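An open afternoon at Mollham

I have been to enough open days to distrust the word "open". Usually it means a car park, a lanyard and one corridor. So when Dunitz announced that its Mollham building would let the public in for an afternoon in November, and that the theme was to be "the skill of tidying up", I went along with a packed lunch and low hopes.

The leaflet promised a good deal. Eighteen stations, it said, each about some small household job: sorting cutlery, folding tea towels, clearing a child's table after play. Entry was free, parking was not. The café took cards only and shut at two, a fact the leaflet kept to itself.

Radka Georgiev met our group at the door and walked us round at a fair pace. She was good company and didn't oversell. I can't say the same for the wall displays, which told me that the average home "handles" 2,443 loose objects a week. I asked where the figure came from. Radka said it had been on the wall when she joined.
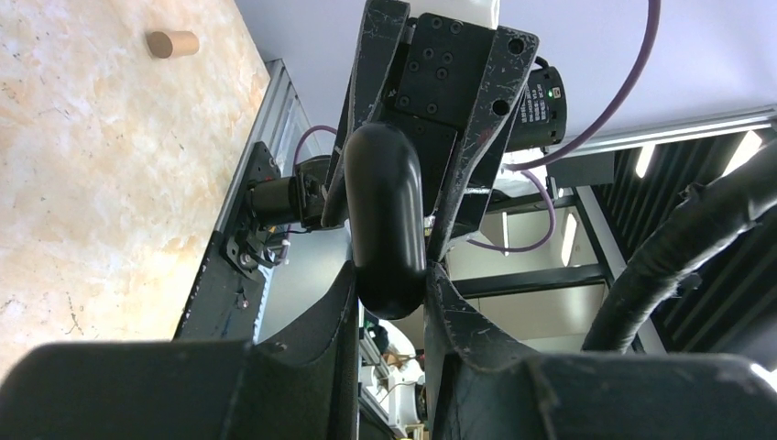

We had twenty-eight minutes per floor, and the ground floor used up most of ours on a film about drawers. I like a well-kept drawer as much as anyone, but the film made the same point several times over and the chairs were hard. Kastriot Nikolaidis, who had come with his two nephews, took them out halfway through and I rather wished I had been invited.

Upstairs was better. The tea towel station had been set out by someone who has folded a tea towel before, and the cutlery trays showed the problem everybody has with the big serving spoons, though no solution. A woman behind me said hers go in a jug. That was the most useful advice I had all day and it didn't come from Dunitz.

What I wanted, and kept asking for, was a plain answer about how well any of this goes. The posters had plenty of smiling families on them. They had no results. Tihomir Todorova, on duty by the stairs, told me that clearing small things off a table is harder than it sounds, and that blocks, being square, are kinder than anything round. I believe that. I would have liked to see it written down somewhere with a number next to it.

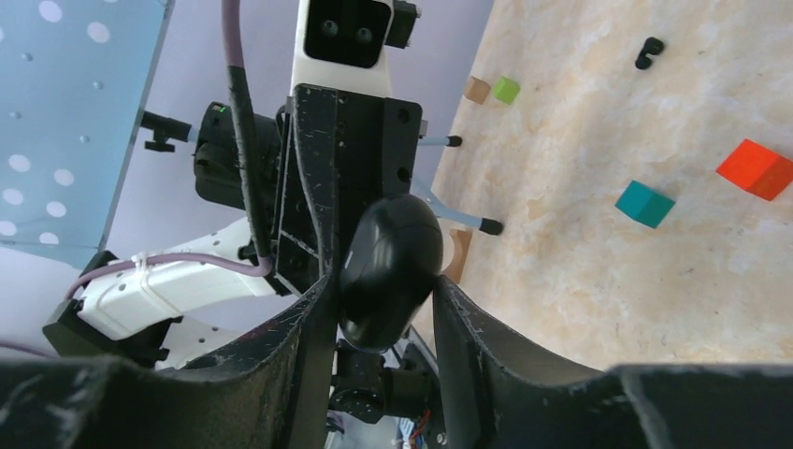 The play table

This was the station the children went for, and I ended up staying longest here too. It is a modest affair: a light beige top with a faint orange marbling, pale walls on three sides, and toys of the sort you find under any sofa. Toy cars, little coloured cubes, a few bits of light wood. Two white arms on a black rail do the reaching.

I had a few complaints. The toys are scattered, but politely. In my experience a real playroom floor has a sock on it, half a biscuit, and a jigsaw with pieces from another jigsaw. Having a couple of cars and a handful of blocks on a clean top is the state most parents would call finished. Kastriot's older nephew wanted to know where the box was for putting everything away, and I thought it a fair question. Tidying is mostly about where things go.

Still, I came round to it a bit. The table is a sensible size, you can take in all of it at once, and the bright colours against the pale surface make every piece easy to find. If I were teaching a four-year-old to clear up I might well start with that much and no more.
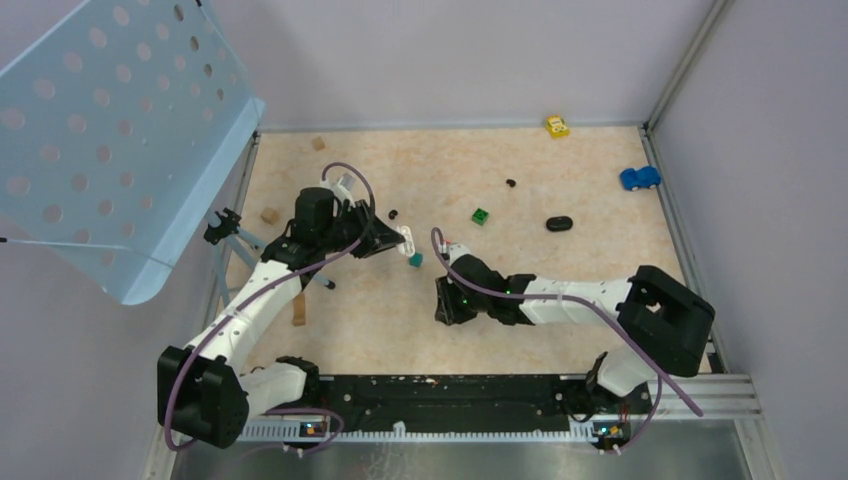
The play table, with the yellow car towards the back and the blue one over by the right-hand wall.

Cuiping Kang gave the closing talk in the foyer. It was short, which I appreciated, and she took questions until they ran out. I asked again about results and was told a summary would go up on the website. I have looked twice and can't find it.

Would I go back? With children, probably, and I'd head straight upstairs and skip the film. On your own, an hour is plenty. Take change for the car park machine - it wouldn't read my card - and eat before you arrive. The shop sells drawer dividers at a price I won't repeat.

18 comments | 2 shares

More visits
Brevar paper mill: the tour that ends in a gift shop
Dufour biscuit works, mostly from behind glass
Mollham allotments on show day

Words by Zlatko Radulović. Contact | Copyright | Back to top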